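Janaka Hettiarachchi
May 1, 2026

I have gone back to badminton at the age of 46, after a gap long enough that the scoring changed while I was out. A thread, mostly grievances.

When I last played you could only win a point on your own serve. Now every rally counts. I found this out by announcing "no score" very confidently to three strangers, who looked at me the way you'd look at a man paying in shillings.

Every rally counting sounds fairer. What it means in practice is that I now lose at a steady and predictable rate, where before I could lose slowly and call it a tactical battle.

First you have to get a court. The leisure centre at Paltside takes bookings through an app called Gruvia, which releases them at midnight eight days ahead. By one minute past they've gone. I don't know who these people are. I assume they play very tired.

Gruvia also wants to know my "movement goals". The options were Strength, Calm and Glow. I picked Calm and it has been sending me breathing exercises during working hours ever since.

So I joined the Tuesday club night, where you don't book anything. You turn up, put your peg on a board and get picked for games by whoever is at the front of the queue. If you enjoyed being chosen for teams at school, have I got an evening for you.

The peg board has etiquette. Nobody has written it down. I moved my peg one place to the left to make room for someone else's and there was an actual intake of breath.

Equipment, then. I still have a racket, and my position is that a racket is a racket.

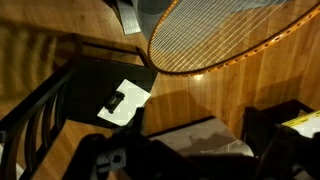 Racket and floorboards.

The club's position is that a racket is a belief system. I was asked what tension I string at. I said I wasn't sure it had ever come up.

There is a number, in pounds, and higher is meant to be better if you are good and worse if you aren't. Everyone on a Tuesday has quietly gone two or three pounds above what they should have. It's like reading glasses in reverse.

Henríquez, who strings for half the club out of his garage and a decent share of the other half, asked to watch me hit a few before recommending anything. He watched me hit a few. He recommended I keep my money.

Then there are shuttles. Feather ones fly beautifully, cost a fortune and last about as long as a sneeze. Plastic ones last for months and fly like a yoghurt pot. We use feathers on club night, so every time I catch one with the frame I can hear my subs going up. 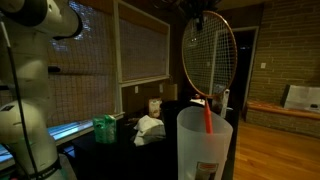 Shoes, though, I will give them. I turned up in running shoes and was told I'd turn an ankle. I said I'd run in these for years. A woman in her seventies said "forwards, I expect", and then beat me by sending me everywhere but.

I bought the proper shoes the next morning. They have a gum sole and squeak so loudly that people on the next court stop to see what's wrong.

About the woman in her seventies. She does not move. I'd like that on record. She stands in one spot, slightly bored, and the shuttle goes to her as if she'd rung for it. I covered the distance to Swindon in the same game.

I asked her what the secret was and she said she'd stopped running after ones she wasn't going to reach. I've been trying to decide ever since whether that was coaching.

My body, meanwhile. The day after the first session was fine and I was quite smug about it. The second day I had to come down the stairs backwards, like a toddler or a ship's cook.

It's the lunging. You do one deep lunge, feel like a fencer, and spend the rest of the week sitting down in stages.

I mentioned this at the club and was offered, from different bags, a foam roller, a spiky ball, a tube of Cellivus and a leaflet. The Cellivus smells of mint and hot tarmac. I can't say whether it works but I did get a whole seat to myself on the bus.
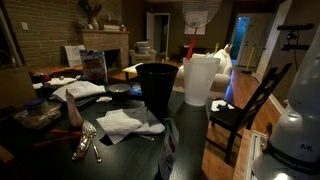

Doubles is a separate problem. Doubles requires you to trust someone you met at the peg board nine minutes ago, whose name you've missed twice and can no longer ask for.

The shuttle comes down the middle. You both leave it. You both say "sorry". The next one comes down the middle and you both go for it. You both say "sorry", louder. I've been to weddings with less apologising in them, and funerals.

Some people shout "yours". I would like to raise the matter of people who shout "yours" when the shuttle is directly above their own head.

I have now played for the whole of April and won 2 games. In one of them my partner was very good. In the other, one of our opponents had to go and move his car.

It still counts, before anyone starts. It's on the sheet.

What I'd forgotten is the sound. When you hit one properly, dead centre, it goes off like a cork and you barely feel it in your hand. I get perhaps one of those an evening. I think about it on the way home and tell people at work, who are very kind.

I'd also forgotten that nobody is looking at you. At nineteen I was sure the whole hall was watching me miss. The whole hall is in fact wondering whether its knee will hold and whether the café will still be doing chips.

(It won't. The shutter comes down at nine on the dot. I've seen a man get his fingers to it and no further.)

Someone asked in the replies if it's worth starting from scratch. Yes, go to a club night, most will lend you a racket. Say you're a beginner before you go on court. If you say it afterwards it sounds like an excuse, and they've usually worked it out.

Someone else asked what tension. Please don't.

It's 20 minutes' walk to the hall and, depending on the lunges, a good deal further back. Next session is Tuesday. I've put the shoes by the door so they can squeak at me on the way past.

Gruvia has just asked me to rate my Glow.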